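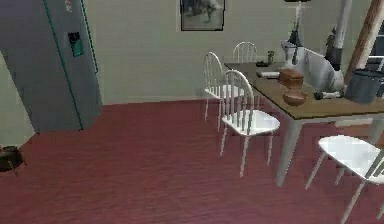 Dollo – rental listing texts, kitchens and dining rooms

README, version 3

What it is

Listing texts from small-town rentals, only the parts that talk about the kitchen or the room people eat in. Text only, one line per listing. Collected by hand from the Gurkeck and Reisinger boards, then cleaned up a bit. Made for looking at how people word things when they're trying to rent out a place – "eat-in", "cozy", "sunny breakfast nook", that kind of stuff.

307 listings in this version. The old one had duplicates, please don't use it anymore.

Files

listings.csv – main table
words.csv – word counts, lowercased, no stemming
towns.csv – board name and town code, join on board_id
notes.txt – my scribbles, mostly about weird rows

Columns in listings.csv

id – just a number, gaps are fine, those got dropped
board_id – which board it came from
month – month posted, blank if the board didn't show one
rent – as written. Yes that means "ask" shows up in there
body – the text, up to 3,000 characters, cut off after that
furnished – y / n / blank. Blank means the listing didn't say, NOT that it's unfurnished
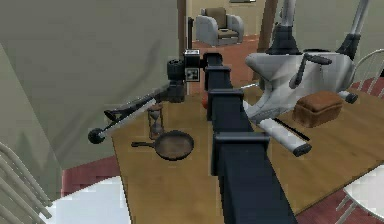 Encoding is UTF-8. Commas inside body are quoted. If Excel eats your line breaks, import it instead of double clicking.

Cleaning

Took out phone numbers, emails, street addresses. Kept town names. Kept all the spelling mistakes on purpose, "refridgerator" is half the fun. Caps left alone too. Fixed curly quotes becuase they broke everything.

Listings that were the same text with a different rent – kept the first, dropped the rest. Same landlord reposting with new wording – kept both. Probably some I missed.

Labels

Tagged 50 rows by hand for tone (plain, salesy, grumpy). Column is called tone and it's empty for everything else. One person did the tagging so don't read too much into it. Grumpy is mostly "no pets no smoking no exceptions".

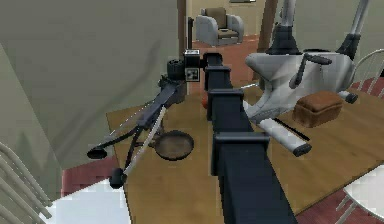 Light wood dining table, black folding stand lying across it.

Known problems

– Reisinger rows from June have no rent. Board was redone and the field went away
– "dining room" and "dining area" are counted seperately in words.csv
– a few bodies start mid sentence, that's how the board showed them
– furnished is filled in by a dumb keyword match. "Table and chairs negotiable" counts as y. Should be blank. To fix

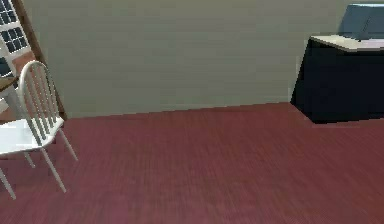

Not good for: rent prices, anything about the whole country, anything where you need recent listings. Too small and too local for that.

License and such

Use it for study or teaching. Don't try to work out who the landlords are. If you mix it with the Etlow word lists, say so – the tokens are split differently and the counts won't match.

To do

more tone tags
redo the furnished match
maybe split bathrooms into thier own set, people keep asking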